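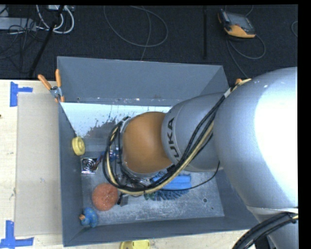
Kyu-ri thinks the door closer on the Flaltia cottages is still too stiff for anyone using a walker, and that we should stop adjusting it and try a different one. She pushed it open with one hand from a seated position this morning and had to lean into it.

August, 9:40 a.m.

Closer on the mock-up door backed off another quarter turn. It opens easier now but doesn't latch on its own unless it's let go from wide open. From halfway it stops on the strike plate. Tried it 13 times from halfway, latched on four. Not good enough for a front door.

Leandro planed the latch edge a little and waxed the bolt. Slightly better. I'd like to see it after the weather strip has been compressed for a week before we touch the spring again.

Threshold: the low-profile one from Cormier fits the rough opening without shimming. A loaded walker goes over it without catching. The rollator with the small front wheels still bumps. Brayden wants to bevel the inside lip — fine by me, but do it on the spare first. The spare is under the bench with the offcuts.

Grab bars: the bathroom wall panel is up with blocking at the new height. Sundum wants the bar by the toilet angled, we had it level. Mohandas asked two of the residents in the duplexes, and both said level, they push up from it more than they pull. Left it level. Will write to Sundum.

Light switches, rocker type, moved down to match the closet rod. No complaints so far.

Cost so far on the mock-up is $877 against the $2,000 we were given. That includes the closer, which was $149 and may go back. Ask Nicanor if Zandis takes returns once the arm has been drilled. I drilled it.

2:15 p.m.

Kyu-ri back with the spring gauge. Reading at the handle side is still over what she wants, and it climbs in the last few inches of travel. Brayden's guess is the hinge on the bottom, which has a rub mark on the knuckle. Pulled the pin, cleaned it, put it back. No change in the reading.

To do:

- bevel spare threshold (Brayden)
- return question to Zandis
- swap bottom hinge, then measure again before ordering a second closer
- letter to Sundum about the bar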